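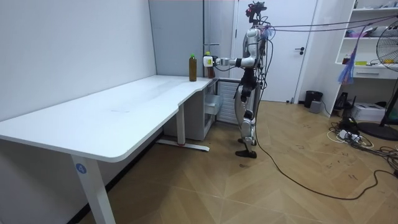
A humanoid robot reaches across desk 4 toward two brown bottles with green caps.

I have been asked more than once this winter why I would make a fuss over a spilled drink. It's a fair thing to ask, and I'd like to answer it properly, which will take me a little while, so put the kettle on if you have one handy.

For readers who missed it in October, the short version goes like this. At the Bondia workshop in Nomton, where a humanoid was being taught to fetch and set down ordinary household things, the robot closed its hand on a full plastic bottle and kept on closing. The bottle buckled, the cap let go, and a good litre of sticky brown liquid went over the desk, down the back of it and onto the floor. The robot then carried out the rest of its job. It lifted what was left, swung its arm across and put the crushed bottle down precisely where a full one should have gone. The log recorded a success. A technician who had stepped in with a roll of paper towel got a knock on the forearm from the swing, and a bruise the colour of a plum to show for it.

That was the whole of it. No ambulance, no fire, and by mid-afternoon the floor had been mopped and the arm was back at work. The firm put out a notice of 471 words, and I have read it several times over with a cup of tea at my elbow. It is a polite notice. It says the grip force was set too high for the container and that the setting has been corrected. It says the technician entered the reach of the arm while it was moving, and that staff have been reminded of the procedure.

I believe every word of that, and I still think it misses what matters.

Let me say first that I like these machines. I worked for a good part of my life in a bottling plant out past Brarkholm, on a line that did 2,000 bottles an hour on a decent day, and I've got no romantic feelings about doing that by hand. My shoulders certainly haven't. When the first palletizer came in, some of the fellows sulked and I brought it a doughnut (it didn't eat it, so I did). If a robot can one day get a jar down from a high cupboard for my neighbour, who is eighty and stubborn and climbs on chairs, I will be the first to cheer.

But that old palletizer lived in a cage. You opened the gate and it stopped dead, and you could shout at it or kick it or sing to it and it would not budge until the gate was shut and somebody pressed the green button. We grumbled about that gate. It cost us time on every jam, and there were a few clever lads who worked out how to fool the switch with a bit of bent metal, and they got a talking-to they'll remember. The gate didn't care whether you had read the procedure. It didn't need you to be having a good morning.

A humanoid is meant to work without a cage. That's the appeal of it. It stands on the same floor we do and reaches over the same desk, among the same shelves and fans and power cords that clutter up any room where people get things done. I understand why the people building them want it so. You can't very well put a fence around somebody's kitchen. Only, once you take the fence away you have to put something in its place, and in Nomton what they'd put in its place was a reminder to staff.

Think about what that technician did. She saw a spill and went to wipe it up. I would have done the same, and so would you, and so would any child who has been properly brought up. A safety rule that depends on a decent person ignoring a mess while it runs toward an electrical cord is a rule that's going to be broken by teatime.

Then there's the matter of the log, and I confess it bothers me more than the bruise does. The machine marked the job as done. As far as it could tell, there had been a bottle in the hand, the hand had travelled, and the hand had opened in the right spot. The notice says 600 of these fetch-and-place runs had been finished before the October one, and I would dearly like to know how many of those were checked by a person's eyes and how many were waved through on the robot's own say-so. I wrote to ask. I received a kind reply that thanked me for my interest.

The crews who train these things are under real pressure, I know. There's a target for the day and a row of desks to get through, and every stop means resetting the props and starting over. I remember that feeling from the line very well. You begin to think of the stop button as something that belongs to emergencies, and a bottle of pop going sideways hardly seems to qualify. So you leave it running and reach for the towels.

I'd like to see two changes, and neither one is expensive by the standards of people who buy robots. The arm should stop on its own whenever a hand or a sleeve comes inside its reach, and stay stopped until a person tells it otherwise. And when the weight in the gripper drops suddenly partway through a lift, the machine ought to take that as bad news and quit where it is. The Cheng warehouse across the river has had something like the first one on its loading arms for years. It slows them down a bit. My nephew drives for them, and he complains about the wait, and he has all his fingers.

Some will say that I'm holding a young technology to an old plant's standards, and that nearly all of these early bumps sort themselves out with time. Perhaps so. In my experience they got sorted out when somebody wrote them down truthfully and somebody else was made to read it. The bruise never went into the Bondia log at all. It's in the notice, in the second-last paragraph, under "staff conduct."

I would move it up to the top, and I'd put it under the heading of equipment. Then I would buy the technician a lunch, on the company, and ask her where she thinks the stop button ought to be.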